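Best way to store printed cards in a cardboard box with dividers? 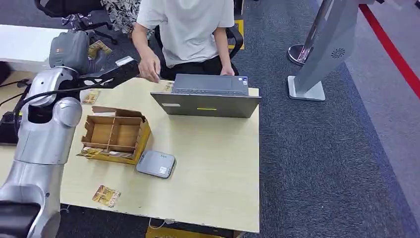 The divided box on the table, with four of the cards

Asked 26 June 2020. Viewed 935 times

I have a collection of printed cards which I want to get off the table and into some sort of order. The box is corrugated cardboard with thin cardboard partitions, and the front wall is lower than the back. The flaps fold open. There are up to 2,000 cards in total, the rest are in carrier bags in the wardrobe. Should they stand up or lie flat in the compartments? And will plain cardboard do them any harm? I don't want to spend much. I did look at the Huno card drawers but they are too deep for my shelf.

3 answers

Answer 1 (accepted)
Stand them up if the compartments are tall enough. Cards lying flat in a pile are a pain because you have to lift out the lot to get at one near the bottom. Fill each compartment until the cards stay upright without being squeezed. If one is half full, put a folded piece of card behind them or they will lean and bend over time.

As for the cardboard, ordinary corrugated board is often acidic and can yellow paper after some years. For cards you care about, use sleeves first. Check the sleeved size against the compartment before you buy a big pack. Keep the box off the floor and away from outside walls.

You will need more than one box for that many.

Answer 2
I just use shoe boxes. Never had a problem.

Answer 3
Agree with the first answer about sleeves. I would also sort everything on the table before any of it goes in, and write the labels in pencil on the partitions. I did mine in pen in April and have already had to change half of them. Low front wall goes towards you on the shelf.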